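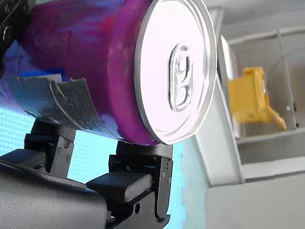
Jihad Kanaan wrote in after my last post to tell me that cans should never be crushed before they go in the bag, because the machine at his grocery store spits the flat ones back out, and that I'd been giving people bad advice for years. Fair enough, Jihad! I checked, and the machine at my store is just as picky. So I've stopped stomping on them, which was half the fun of the job, and now I have a space problem.

4 min read

The space problem lives in my hall closet. It used to be a coat closet. Since December it has been coats on the left and empties on the right, and the empties have been slowly winning. I'd been putting off dealing with them until it got warmer (I sort on the back steps, I'm not doing that in gloves), and this weekend I finally dragged everything outside and got going.

I drink a lot of fizzy stuff, okay? I gave up soda a while back and replaced it with anything cold that comes in a can with a loud design on it. Purple, pink, swirly, I'm an easy mark. My sister buys the plain store kind and says it all tastes the same, and she's probably right, but hers look so sad lined up in the fridge.

Final count was 169 cans. I counted because the machine and I have had disagreements before — last time it gave me credit for 159 and I was sure I'd brought more, but I had no number to argue with. This time I wrote it on my hand.

The part that takes forever is the fiddly ones. Anything with tape or a sticker on it goes in a separate pile, and there's always more of that in my house than you'd think. I use tape for everything. Duct tape especially, which is great until you want it gone. If it's been on a while, the top layer peels off in strips and leaves all the gunk behind on the metal. A hair dryer on low helps, then a bit of cooking oil on a paper towel, then dish soap. Go easy on the pulling, a can dents if you look at it wrong, and then you're back to the machine refusing it.

Some of them I just gave up on and put in the curbside bin. Life is short and it's only a deposit.

Rinsing! I know people who don't rinse and I don't understand how they live. I do a quick swish with leftover dishwater and turn them upside down in the dish rack, and I leave the tabs on. Amerley Arthur asked me a while ago if she should be pulling the tabs off and saving them in a jar. I used to, I had a whole jar, and then I moved and found it in a box and had no idea what I'd been planning to do with it. So mine stay on.

For storage I've switched to two tall paper yard bags, standing up, tops rolled down. They fit under the coats if I shove the boots over. Plastic bags were a mistake, they slump and then one can gets out and rolls down the hall at midnight and I'm standing there holding an umbrella like a crazy person.

The new rule is that when the second bag is full, I go to the store that day. We'll see. I've still got the vacuum and a box of Christmas lights to find a home for, and the closet door doesn't quite shut yet.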